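Kitchen and Sink Care: A Notice to All Residents of Plillasach House

The management of Plillasach House wishes to thank residents for their cooperation during the refurbishment of the shared kitchens, which concluded in May. The work was carried out by Tondosov and covered the kitchens on floors 2 and 3. New sinks, faucets and drying racks have been provided in both, and residents are asked to take a few minutes to read the following guidance on their use.

Washing up

Each sink has two basins. The larger one is intended for washing, and the narrower one for rinsing and draining. Dishes should be scraped into the food waste bin before they are placed in the water. The strainer in the large basin should stay in place at all times and be emptied by the last person to use the sink. Cooking oil must not be poured down either drain – a sealed container for used oil is kept under the counter and is collected monthly.

Stainless steel marks easily. Please use the soft sponges supplied and avoid scouring powder, wire wool and any cleaner containing bleach. A wipe along the brushed surface with a damp cloth, followed by a dry one, is sufficient for daily care. The Plumico descaling liquid in the utility closet is for staff use only.

The drying rack

The rack is made of parallel rods and rests across the opening of the narrow basin, so that water runs straight down into the drain. It is suitable for plates, bowls, cups and light utensils. Heavy pots and cast iron should be dried by hand and put away. Plates should be set down one at a time and never stacked, as stacked plates hold water between them and may slide.

The rack may be lifted off when the full basin is needed. Residents are asked to put it back afterward and not to leave it on the floor or on the stove. Dishes remaining on the rack at 6 in the evening will be moved to the open shelf, where they may be collected by their owners.

Counters and floors

The white countertops should be wiped after every meal, including the strip along the wall behind the faucet. Coffee, tea and tomato sauce are the most frequent causes of staining. Spills on carpet should be blotted with a clean cloth and reported to the front desk on extension 529.

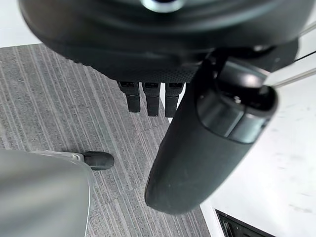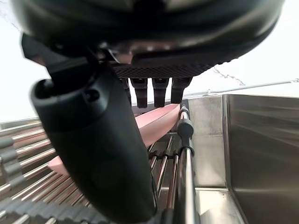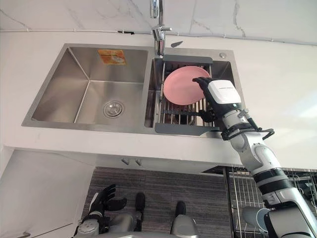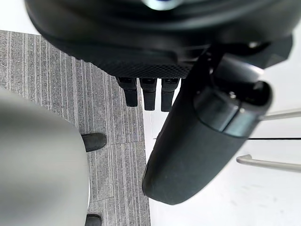 Shared dishware

A set of shared plates and bowls has been purchased for each kitchen from Figueroa. These items are for use within the building and should be returned to the cupboard once dry. Chipped pieces should be handed in at the front desk so that replacements can be ordered. Personal dishes may be kept in the labeled cupboards, subject to the space allotted to each room.

Residents who notice a slow drain, a dripping faucet or a loose fitting are requested to report it the same day. Please give the floor number and a short description of the fault. Repair requests may be made at the front desk or in the maintenance book beside the mailboxes.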